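Caring for Floors in Kitchens and Workrooms

Household Guidance Sheet 12, Buseo Residents' Office

Most damage to household floors comes from grit. Fine sand carried in on shoes acts like sandpaper, and mopping over it spreads the particles across the whole room. Residents are advised to sweep or vacuum before any wet cleaning, and to shake out door mats at least once a week.

Use as little water as the task allows. A mop should be wrung out until it no longer drips. Standing water finds its way into seams and under baseboards, where it may go unnoticed for months. For routine washing, add one capful of mild dish soap to a full bucket, then go over the floor a second time with plain water. Soap left behind dries to a dull film that attracts dirt.

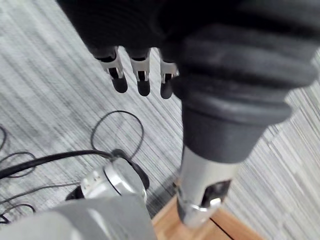
Grease near the stove calls for a separate step. Apply warm soapy water with a soft cloth, leave it for 15 minutes, and wipe it up. Scouring powder and steel wool are not recommended on any finished surface. Candle wax should be hardened with a bag of ice and lifted with a plastic scraper.

Scuff marks can often be removed with a clean pencil eraser or a dry tennis ball. Where a mark remains, a small amount of baking soda on a damp cloth may be tried — always in a hidden corner first.

Never mix bleach with ammonia or vinegar. Keep windows open while using any strong cleaner, and store the containers in their original packaging, out of reach of children.

Felt pads under chairs and tables should be checked each February and replaced when flattened. Heavy appliances are best moved on a folded blanket, with two people lifting — dragging them will leave scratches that cannot be polished out.

Printed copies of this sheet are available at the front desk from 9 a.m. Residents of the Liang building may request felt pads there at no charge. For questions about worn or loose flooring, call extension 2863 and have your unit number ready.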